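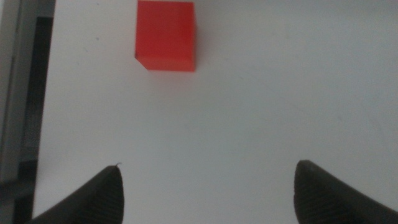 3.2 Blocks and table surface

The blocks are plain solid-colored cubes with matte faces and slightly rounded edges. We used three colors in this part of the study: red, green and blue. They belong to the Dretell set, which has no letters, dots or pictures on any face. An earlier version of the task used printed blocks from Ukus, and people who rated the layouts tended to talk about the prints when we wanted them to talk about spacing. We dropped the printed blocks after the June pilot.

The table is white and the wall behind it is white. We kept both plain so that block color and distance were the main things a rater had to go on. Small specks and smudges on the tabletop were left alone unless a rater mentioned them. Figure 2 gives a close view of the red cube on the table, with its soft shadow on the surface next to it.

Each block was checked for loose paint and chipped corners before it went into the set. Light scuffs were allowed. Blocks with a chip that could be felt with a fingertip were replaced.

3.3 Starting layout

All layouts in this section begin with the three cubes apart from each other in a loose row. Seen from the front of the table, red is on the left, green is near the center and blue is on the right. The row does not have to be straight. In the layout shown in Figure 3 the red cube sits closer to the front than the other two, and we counted this as a valid start.

Figure 3. The three cubes in a starting row, red, green and blue from left to right.
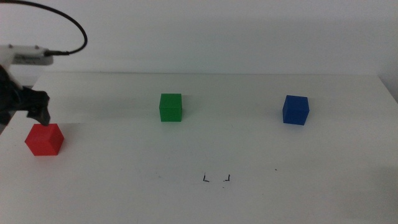
3.4 Neighbor relations

A layout was described by the relation between each pair of blocks. The relations were "apart," "beside," "behind" and "on." Raters chose one word per pair and could add a short note. The word "behind" caused the most trouble, as it depends on where the rater imagines standing. Ferrand raters were told to answer from the side the picture was taken from, and the Plollilus raters were given the same rule in writing.

Figure 4 is a typical case. The red block is just behind the green one, and from this low angle the lower part of the red block is hidden, so a rater has to judge whether there is any space between them. Several raters wrote "touching" in the notes for views like this. We did not use "touching" as a relation — a single view often can't settle it — but the notes were kept and are discussed in Section 5.

Figure 4. Green cube in front, red block just behind it.

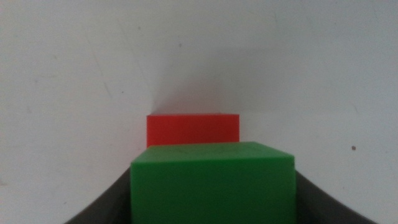 3.5 Rating procedure

The full set held 601 views. Each view was rated by 2 people working separately, and 112 of the views came back with at least one pair on which they disagreed. Gilles Guillot read the notes for these and assigned a final relation. In 96 of them the disagreement was between "beside" and "behind." The rest were split between "apart" and "beside," mostly in layouts where the gap was close to one block wide.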